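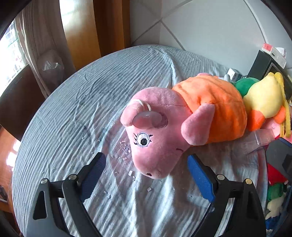
4. What the open day showed

4.1 Setting and procedure

The third site visit differed from the first two in that we were guests among other guests. Griffiths had opened its Illby rooms to the public on 07/03/2024, and the Imel gripper was the main attraction. We had asked for a closed session and were offered the open day instead. We took it, knowing that a demonstration before an audience is a weak kind of evidence. The presenter decides which objects come out, when an attempt begins and, more to the point, when it has ended.

The demonstration used a furnished bedroom. The stated task was tidying: take soft toys and small household items from the bed, one at a time, and place them in a bin. The tool is held by a person, and the recordings made with it are meant to train a robot arm later on. No arm took part in the sessions we attended. Several visitors near us seemed to believe they were watching a robot at work, and the printed handout, which used the words "robotic tidying" in its title, did little to correct them.

Each operator worked for 10 minutes and then handed over. We attended 9 of these turns. Tuulikki Harju kept the written log, in which an attempt was opened when the fingers began to close and closed when the object was either released over the bin or dropped anywhere else. Griffiths kept its own tally on a whiteboard. The two records disagree, and we return to the disagreement in Section 4.3.

4.2 Choice of objects

Our main doubt concerns the objects. Plush is forgiving. A stuffed toy can be pinched by an ear, a limb or a fold of its clothing, and a poor approach is often rescued by the fabric giving way between the pads. The presenter described the collection as "unstructured clutter", and in the sense that the toys had not been lined up in rows, it was. Most of what was picked up during our turns was nevertheless large, soft and brightly colored, and lay on a striped bed sheet with free space on at least one side.

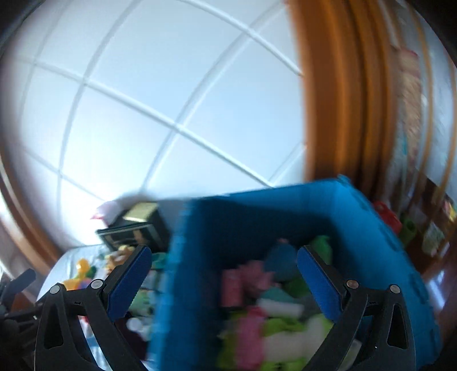 The bin raises a second question. A wide opening tolerates a great deal of error at the point of release, and so a high rate of successful placement says little about placement as a skill. When a visitor asked whether an item could be set down upright, or next to another one, the presenter replied that this was "on the roadmap". We don't doubt it. We only note that the handout already spoke of sorting, and that we saw no sorting - everything went into the one container, in whatever position it landed.

Harder objects were within reach. The bed also held small rigid things among the plush, including a clear plastic box lying flat on the sheet and a toy paddle with a rounded head (Figure 3). Flat, smooth items are the usual trouble for a two-finger tool, as our visit to the Pratville group in October had made plain. In Illby the operators left them for last, and on 3 occasions the turn was over before they were reached. It may have been chance. The operators were courteous and clearly practiced, and we have no reason to think they had been told to avoid anything. Still, an order of work that leaves the difficult cases until the clock runs out will flatter any system.

Figure 3. Hand-held gripper over the bed, with its two blue finger pads on either side of the plush toys. The clear box lies below the yellow plush, to the left; the toy paddle is in front of the pig in the red dress.

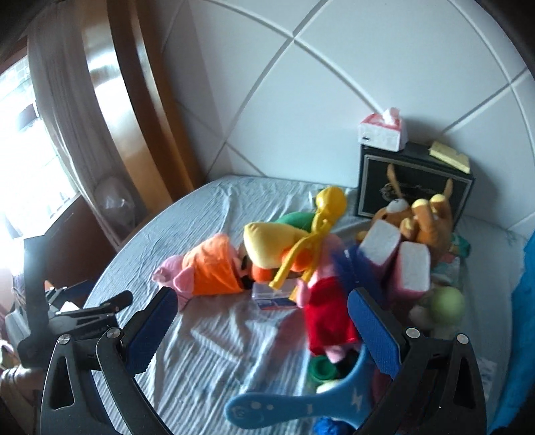 4.3 Counting success

The whiteboard tally gave a higher rate of success than our log for every turn. Most of the gap comes from one habit. When a toy slipped and was gripped again before it had left the bed, the presenter counted a single successful attempt, while we counted a failure followed by a success. Both rules can be defended. Only ours was written down beforehand, and the handout quoted a rate without saying which rule lay behind it.

We were also told that 1000 recordings had been gathered in the same room. Our request to look through a random sample was refused on the day and has not been answered since. Without that sample we can't say how often the toys were changed, whether the furniture was ever moved, or how many failed attempts were thrown out before the total was reached.

For these reasons the Illby turns are left out of the comparison in Section 5. They are used only where we discuss how the operators held and angled the tool, a matter on which the audience and the choice of toys probably had less influence.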